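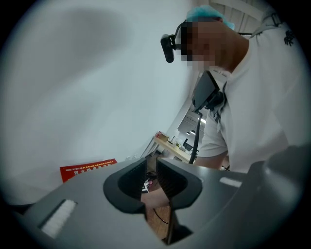
Betriebsrat Amton – Arbeitsgruppe Arbeitszeit und Büro

Bláthnaid Flanagan hat sich zwei Stunden Zeit genommen und gleich zu Beginn klargestellt, dass sie uns nichts verkaufen will. Das war angenehm, denn in den Wochen davor hatten wir vor allem mit Leuten gesprochen, die uns das Großraumbüro als Befreiung anpriesen. Flanagan hat in Graltuditz miterlebt, wie die festen Schreibtische abgeschafft wurden. Im Februar soll bei uns entschieden werden, ob wir denselben Weg gehen.

»Man hat uns gesagt, wir würden uns öfter begegnen«, erzählt sie. »Begegnet bin ich vor allem Leuten, die einen freien Stuhl gesucht haben.« Der Umzug sei mit einer Auftaktveranstaltung begonnen worden, es habe Obstspieße gegeben und einen Vortrag über Lernlandschaften. Wer fragte, wohin mit den Aktenordnern, bekam einen Rollcontainer zugewiesen und den Hinweis, das Papier werde ohnehin verschwinden. Verschwunden ist es nach ihrer Darstellung bis heute nicht. Es liegt jetzt in den Fensterbänken.

Das Konzept stammte vom Planungsbüro Saarinen, gebucht wurden die Plätze über ein Programm namens Zevent. Für 300 Beschäftigte habe man deutlich weniger Tische aufgestellt, mit der Begründung, es seien ja nie alle da. Wie diese Annahme zustande kam, wollte Flanagan damals genau wissen. »Man hat in der Urlaubszeit gemessen. Dann wundert man sich, dass im Herbst die Leute in der Teeküche telefonieren.«

Ob sie nicht einfach an ihrem alten Tisch hing? Sie lacht kurz und gibt es zu. Am Tisch habe sie gehangen, an der Pflanze daneben auch, und sie sehe nicht ein, warum das ein Einwand sein solle. »Wenn jemand acht Stunden am Tag irgendwo sitzt, darf er den Ort mögen. Das Wort Besitzstandsdenken habe ich in dem Jahr öfter gehört als guten Morgen.«

Auf die Frage nach den Vorteilen denkt sie lange nach. Die neuen Lampen seien gut, die Stühle auch. Zwei Projektgruppen hätten sich tatsächlich eine Ecke erobert und dort ordentlich zusammengearbeitet – allerdings, indem sie die Buchungsregeln umgingen und jeden Morgen eine Jacke über die Lehnen hängten. Die Geschäftsleitung habe das in ihrem Bericht als gelungene Aneignung der Fläche geführt. Flanagan hält das für eine freundliche Umschreibung dafür, dass die Leute feste Plätze wollten.

Am meisten stört sie, dass der Erfolg mit einer Umfrage belegt wurde, in der man die alte Lösung nicht ankreuzen konnte. Gefragt wurde, ob man Ruhezonen eher in Blau oder in Grün bevorzuge. »Ich habe Grün genommen. Im Ergebnis stand dann, ich befürworte Ruhezonen.« 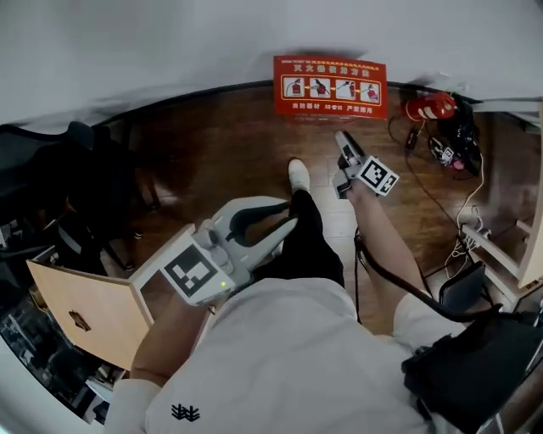 Rundum schlecht sei es trotzdem nicht gewesen, wendet eine Stimme aus der Runde ein: Wer vorher im Zweierzimmer neben dem falschen Kollegen gesessen habe, sei um jeden Tag an einem anderen Tisch froh gewesen, und auch das solle bitte im Protokoll stehen. Flanagan widerspricht nicht. Gegen den falschen Kollegen helfe allerdings auch ein Zimmertausch, meint sie, und der koste keinen Beraterhonorarsatz.

Was sie uns rät, ist unspektakulär. Die Belegung in einer gewöhnlichen Arbeitswoche erheben und die Rohzahlen offenlegen lassen. Vor der Zusage klären, wer in vertraulichen Gesprächen wohin ausweicht. Schriftlich festhalten, unter welchen Umständen der Umbau rückgängig gemacht wird. Beim letzten Punkt hebt sie die Augenbrauen. »Fragen Sie danach und schauen Sie, wie still es wird.«

Wir haben gefragt. Die Antwort der Projektleitung lautete, man wolle zunächst Erfahrungen sammeln und dann weitersehen. Eine Frist wurde uns nicht genannt, ein Maßstab auch nicht. Die Arbeitsgruppe wird der Vorlage in dieser Form nicht zustimmen und hat das der Geschäftsleitung am 8. Februar 2022 mitgeteilt. Rückmeldungen aus den Abteilungen nehmen wir weiterhin entgegen, gern auch auf Papier.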